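Every July somebody shares that "one bin, one week, whole house" decluttering plan and every July I roll my eyes. This year Sombat Sriwong talked me into trying it. Day 5 report follows. I remain unconvinced.

2/ The plan says to take every cup, can and tube you've been "saving for something" and put them all on the bed, so you can't go to sleep until you've dealt with them. Fine. Cute. I have gone to sleep on a couch before and I'll do it again.

3/ Also the plan is 5 pages long and 2 of them are links to Nendumum storage boxes. A plan for owning less stuff that wants me to buy boxes. Okay.
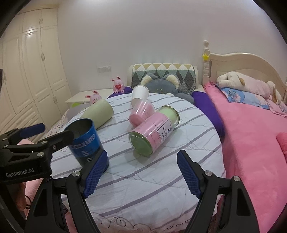
4/ My problem with the bed trick is that it treats everything like the same decision. A paper cup is easy, recycling, bye. The pink plastic one could go back to the kitchen or could hold toothbrushes, and now I'm having a debate with myself over a cup. And I know exactly what happens to the blue can: it becomes a pencil holder in a house where we own maybe four pencils.

5/ Amnuay Sitthichai says I'm missing the point and the tubes are good for rolled-up cables. Are they? I've been hearing about tubes and cables for years and I have yet to see one cable in one tube – at anybody's place.

6/ The comments under the original post (2706 of them, I did not read them all) are mostly people saying it changed their lives. Changed how? Show me the same bedroom in October.

7/ Keeping the pale green one. Don't ask. Day 6 is the sock drawer and I already have doubts.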